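Progress report to the Disov program office, covering the spring through April
Project: Temamon (kitchen manipulation software, planning and perception)
Submitted by: the Viton controls group

Summary

We promised a planner that recovers from its own mistakes. We have a planner that recovers from most of them, and a log viewer that is very good at showing us the rest.

Planning

The old planner treated every lidded thing on the counter as a solid lump. The new one splits lid and body into separate collision shapes, so a pot and a canister with a knob on top now get different approach paths. Replanning after a failed grasp used to take 30 seconds, long enough to fetch coffee. It now takes 2, and coffee consumption is down accordingly.
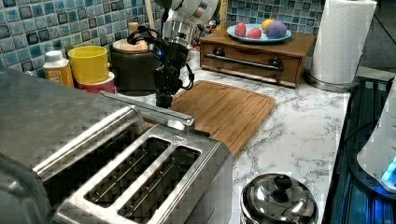

We also rewrote the hover step before descent. The controller used to hold position until the pose estimate settled, and on a bad afternoon it never did. There is now a timeout, after which it takes the best estimate it has and lowers slowly. We resisted this for months on principle. The principle lost.

Perception

Polished steel remains our least favorite material. Depth readings on the toaster are full of holes, and the fill-in routine invents surfaces with great confidence. We now mark those regions as unknown and route around them, at the cost of some long and rather stately arm motions. Soft toy food segments well, except where pieces touch, when the model likes to merge two strawberries into one ambitious fruit.

Calibration between the two camera views drifted twice this period. The check script catches it at startup, provided somebody runs the check script. It will be part of the launch file by the next report.

Tooling

We closed 39 tickets. More than a few were duplicates of each other, and we have counted them anyway, as the reporting template allows. The replay tool now loads both views on one timeline.
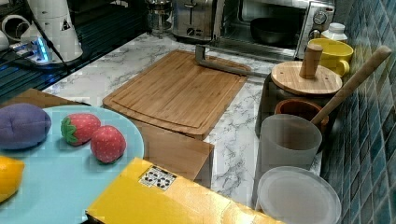 Sepúlveda read the draft of this report and objected that a shared timeline is worth little while the arm's joint log runs on its own clock, and asked that the fix be moved ahead of the new grasp scorer. We agree, with some sighing. The clock work comes first and the scorer moves to the following period.

Budget

No change.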